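Jimisach Residents' Association
Minutes of the ordinary meeting, March 9, 2024
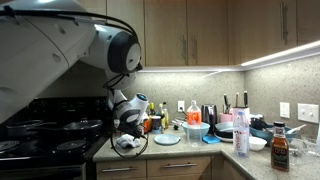
One resident asked whether the minutes of the last meeting could be shorter, as they had taken longer to read than the meeting had taken to sit through. The chair said this would be looked into. These are the result.

1. Apologies
Received from the two flats above the bakery, and from Carrillo Drainage, whose apology has now been carried forward from November.

2. Matters arising
The hedge on Plirora Lane has been cut. Opinion was divided on whether it had been cut by us or by someone who had simply lost patience. The matter was closed.

3. Money
The balance stands at £2,313. A bill for £426 has come in from Covano for repairs to the noticeboard. It was pointed out that the noticeboard still leans. Covano to be paid when it stops.

4. Parking
Discussed.

5. Summer lunch
Agreed in principle, as it is every year. There was a long exchange on trestle tables, during which it emerged that ours were lent out and that the borrowers believe they were a gift. The secretary will write a friendly letter, and then, if need be, the other kind. Budget for food set at £100 – quiche to be limited.

6. Bins
The new collection times were read aloud. They were then read aloud again for those at the back. A proposal to paint house numbers on the lids was carried, with 23 votes for and one against, the objector wishing it noted that a bin has a right to privacy. Noted.

7. Any other business
The gate squeaks. Someone will bring oil.

Next meeting: same hall, usual time. Please return the cups.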